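Two-finger grippers for small pieces – stock jaws or Keken pads?

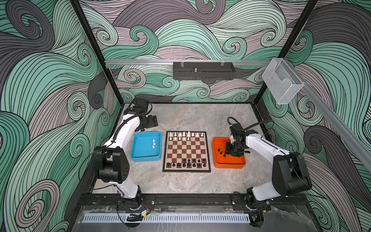
livel_bench
What opening width do you set before going down on a pawn?
Just wide enough to clear the base on both sides. Any wider and the fingers hit the neighbors.

tmoreau62
Depends on the controller too. With Pindport I never got the same width twice until I homed the gripper before each run.

livel_bench
I home once in the morning and it holds. Did 252 picks on Sunday with stock jaws and dropped 20. Same count with the Keken pads, dropped 2.

oddaxis
Not sure that's the pads. Did you keep the grip force the same?

livel_bench
No, I backed it off for the pads. They squeeze out sideways at the stock setting.

oddaxis
Then you changed two things. Run the stock jaws at the lower force before you spend money on a second set.

tmoreau62
I disagree a bit. Bare jaws at low force slip on anything round, I've tried it. Pads wear fast though – mine started to peel at the tips.

livel_bench
Fair point on the force. I'll do the stock jaws again with pawns only, left arm first, then right. Kings and queens are taller and need their own approach height anyway.

oddaxis
Post the drops per arm, please, and the force value for each.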